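Capítulo 6
La ciudad como destino: el turismo de temporada baja
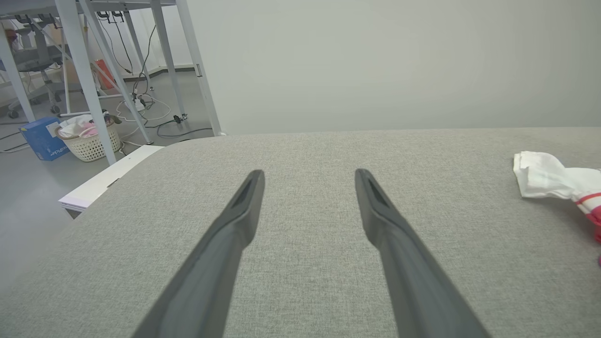 Figura 6.1. Superficie tapizada en tela gris claro, de trama fina.

Muchos manuales de turismo empiezan por el verano, y es comprensible: en los meses de calor se llenan los hoteles y se forman las colas delante de los museos. En este capítulo vamos a estudiar el periodo contrario. Llamamos temporada baja a las semanas en las que la demanda de alojamiento se queda por debajo de la media anual del destino. La definición parece sencilla, pero cada ciudad la aplica a su manera, y un mes tranquilo en la costa puede ser un mes muy activo en una ciudad de congresos.

Tomemos el caso de Ranwood, una ciudad de tamaño medio con un casco antiguo bien conservado y un río navegable. En septiembre terminan los cruceros fluviales y los visitantes disminuyen de forma visible. Durante muchos años los comercios del centro respondían cerrando antes por la tarde. A partir del año 2000, el ayuntamiento probó otro camino: abrió el palacio Marchetti con visitas nocturnas y organizó rutas a pie por el barrio de Koston, que hasta entonces aparecía en pocos folletos. La estancia media pasó de una noche a 2, y casi 30 establecimientos ampliaron su calendario de apertura.

El ejemplo nos permite introducir una distinción que utilizaremos en todo el capítulo. La oferta básica comprende el alojamiento, el transporte y la restauración. La oferta complementaria comprende las actividades que dan al viajero un motivo para quedarse más tiempo – una visita guiada, un concierto, un taller de cocina local. En temporada alta, la segunda acompaña a la primera. En temporada baja suele ocurrir lo contrario, y el viajero elige primero la actividad y después busca la habitación.

Conviene también observar los límites de este modelo. Los vecinos de Koston recibieron bien las primeras rutas, pero más tarde pidieron grupos más pequeños y horarios más cortos. La oficina de turismo introdujo entonces la tarjeta Skedix, con la que se reserva plaza y hora para cada recorrido. Volveremos a esta tarjeta en el apartado 6.3, cuando hablemos de la capacidad de carga de un barrio.

Conceptos que debe conocer antes de continuar: demanda estacional, estancia media, pernoctación y excursionista. Todos se explican en el capítulo anterior.

6.1 Cómo se mide la estacionalidad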